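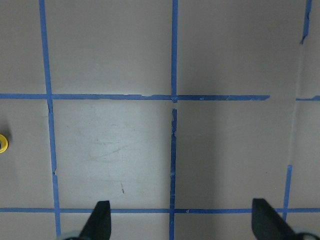
I've been putting down painter's tape for 14 years, mostly on walls, and I still get a little thrill from a fresh roll. So when my editor at Mestell asked for a piece on gridding up a big worktable, I said yes before she'd finished the sentence!

My grid habit started with Ragnvald Løken, who taught me quilting in a drafty hall in Olosora one July. He covered his table in paper, taped it into cells and gave every cell a job. Scissors lived in one, scraps in another (mine always wandered). I went home and did the same thing to my dining table that night.

Blue tape on brown kraft paper is my favorite pairing. The blue really pops, you can scribble notes right on the paper, and when it all gets too ratty you roll the whole thing up and start over. I stick the long lines first, then the cross lines, pressing down hard where they meet. 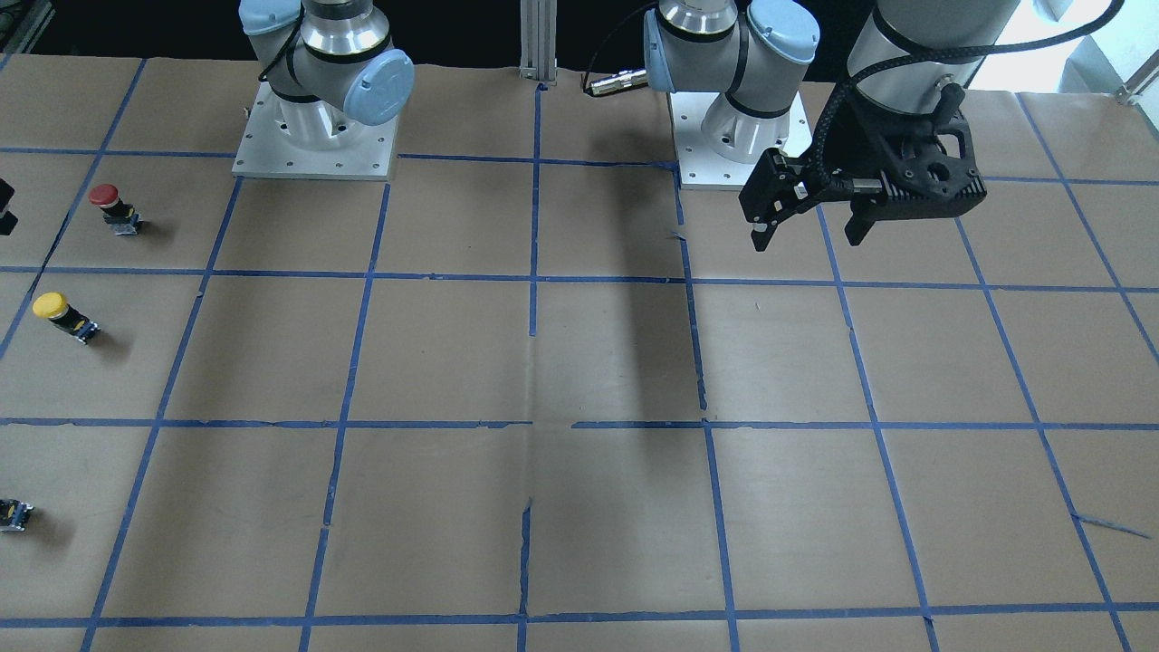 *Kraft paper and blue tape, with three small push-button devices over near the left edge.*

Do the lines stay neat? Ha, no. Tape nicks, it frays at the crossings, and sooner or later a piece tears and you've got a gap in your nice straight line. I used to pull up the whole strip. These days I patch the bad bit, or I just leave it, and my eye fills in the rest.

If you're fussier than me, snap a chalk line before you start. And buy the second roll. I ran out at 4 in the afternoon once, half a table to go, and the store in Dasum was already closed.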